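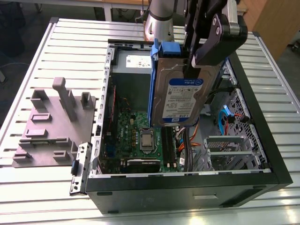 What does Gakura do once the tags are on my tools? It listens for them. Each tag sends out a little Bluetooth signal, a gateway in the trailer or the gang box picks it up, and the app shows you which job site that tool was last heard on and when.

I run the shop side at Livwood, and I wrote this page myself because the old one read like a phone manual! So, the basics. The starter kit comes with 150 tags, 7 gateways and the wall brackets (screws too, finally). The tags stick on or zip-tie on, and I'd zip-tie anything that gets hosed down. Battery life depends on how often you let a tag report. Mine are set to every 11 minutes and I've been happy there – go faster if you're chasing rental gear that moves a lot.

Gateways need a regular outlet and either Wi-Fi or a SIM card. They don't love steel containers, so if yours lives in one, mount it by the door and run the antenna outside. The antenna lead is in the box, in the bag with the brackets.

One account holds up to 4,000 tags, which is plenty for the contractors I talk to. You can split them by crew, by truck or by site, and you can import your tool list from a spreadsheet as long as the serial numbers sit in the first column. If you already use Grirnow for scheduling, there's a connector in the settings menu. Turn it on and your job names show up in Gakura overnight, so you're not typing them in twice.
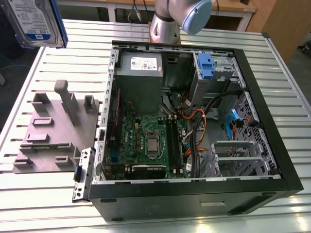
Lưu wrote in to say the overnight sync was fine for job names but too slow when a crew gets moved at lunch, and could there please be a button for it. There is one now! Look under Connections, next to the Grirnow name. It pulls in the new jobs right away and leaves your tag groups alone.

Extra tags ship in bags of 7, and extra gateways are sold one at a time. Replacement brackets are on the parts page.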